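How to Cover a Work Table With Felt (and What You Can Skip)

Filed under: Workroom > Tables & Surfaces
Last updated: July 2019

Most guides to covering a work table start with a shopping list. I'm suspicious of those lists, mostly because I bought everything on one of them and half of it is still in a drawer. You need felt, a long straightedge, a sharp blade and an evening. You may need tape.

Choosing the felt

Sellers like to talk about density. The first sheet I ordered, from Guris, was described as "professional grade," a phrase I have never seen defined. It was fine. So was the cheaper one from Eltden. What you can check for yourself is thickness, and whether the stuff sheds when you drag a thumbnail across it. Ask for a sample. If the shop won't send one, buy somewhere else.

Wool felt is supposed to lie flatter than polyester. In my experience it does after a few weeks, and before that there isn't much in it. I wouldn't pay double.

Flattening

Felt usually comes rolled, and it wants to stay rolled. I've read that you should steam it, freeze it, or roll it the other way around a cardboard tube. Steaming worked on polyester but left shiny patches where I held the iron too close. Freezing did nothing that I could detect. Rolling it backward overnight helped a little.

The dull method is to lay it face down on the floor, put boards on it, and leave it for 20 hours. Then turn it over and look at the corners. If they lift, give it another night.

Measuring and cutting

You do not have to cover the whole table. Leave a bare strip along one side for cups, glue and anything else you'd hate to scrub out of felt. Decide which side by working at the table for a day first, since the side you imagine using is often the wrong one.

1. Measure the table at both ends. Old tables are rarely square.
2. Mark the underside of the felt with chalk. Ink comes through.
3. Clamp the straightedge down. Holding it by hand works until it doesn't.
4. Make several light passes with a new blade. One heavy pass drags the fibers and leaves a wavy edge.
5. Trim the corners last.

Holding it down

Try it with nothing first. A heavy sheet may stay put by its own weight, and you've saved yourself the trouble. If it creeps, use double-sided tape at the corners only. Spray adhesive is recommended everywhere, usually by people who haven't tried to remove it. I have, and it took most of a weekend in June.

Cleaning

A lint roller and a vacuum on low. The Temoden felt shampoo smells nice, and I couldn't tell the washed half from the unwashed half. For spills, blot with a damp cloth and don't rub.

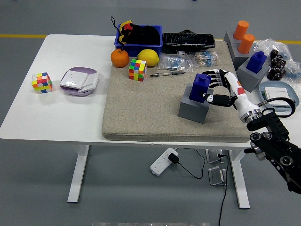 Words: Hajar Zaki | Workroom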